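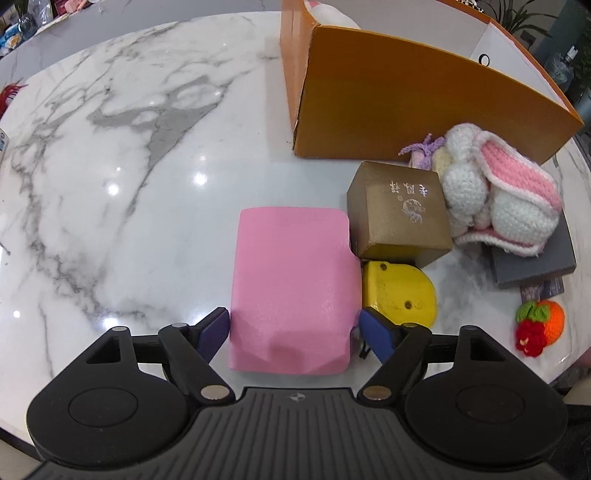

Plorkach hand gripper kit – worth the price?

tarnhill_k
Hello all. English is not my first language, so please be patient with me. I am considering the Plorkach hand-held gripper kit for collecting grasping demos. The shop asks 372 for the basic set and the fingers are included. I would use it on a table with small mixed things, soft and hard. Has anyone here used it for longer than one month? I am most interested in the fingers and in the play of the linkages.

oddbearing
I have had one since January. The linkages are fine if you check the pivot screws. Mine became loose after 200 grasps or so and the fingers started to close a little crooked. A drop of thread locker solved it. The manual does not mention this.

mivelo
Sorry, but for that price the screws should not become loose. I sent mine back and took the Riseck. It is heavier, but it has no play at all.

oddbearing
The Riseck is also double the price when you add the fingers. And heavy is a real problem when you hold it for a whole afternoon. My wrist did not agree with the Riseck.

tarnhill_k
Thank you both. How do the fingers behave with foam? A foam block is one of my main objects. With my old gripper I always squeezed too much, and the block then jumped out when I lifted it.

pell_and_co
Foam is easy with the Plorkach, in my experience. Bring both fingers to the sides at the same height and close slowly. Crocheted toys are harder for me. The yarn catches on the finger edge, and when I open, the toy comes along for a few centimeters.

mivelo
The yarn problem comes from the edge of the finger, you can sand it a little.

pell_and_co
I would not sand it before the warranty is over. I asked the support (ticket 2534) and they said that changed fingers are not covered.

mivelo
Then put tape on the edge. Same result and you can remove it.

hexnut_jo
Please also think about your table. I worked on a shiny top with ceiling lights above it and the reflections gave me much trouble in the recordings. I changed to a matte cloth, but then the flat boxes were sliding together with the cloth. In the end I went back to the shiny top and switched off one lamp.

tarnhill_k
This is useful, my table is also quite glossy. Did somebody try the Hsiao fingers on the Plorkach body? They look softer in the shop photos.

oddbearing
They fit, but you need 2 spacers and the closing range becomes smaller. For a tape measure or a small gift box it is still enough. I would start with the original ones.

tarnhill_k
Okay, I will order the basic set and a small bottle of thread locker. I will write again when I have used it for some weeks.

pell_and_co
Order from Brarkalik if they have stock – they sent me a spare set of pivot screws without asking for money.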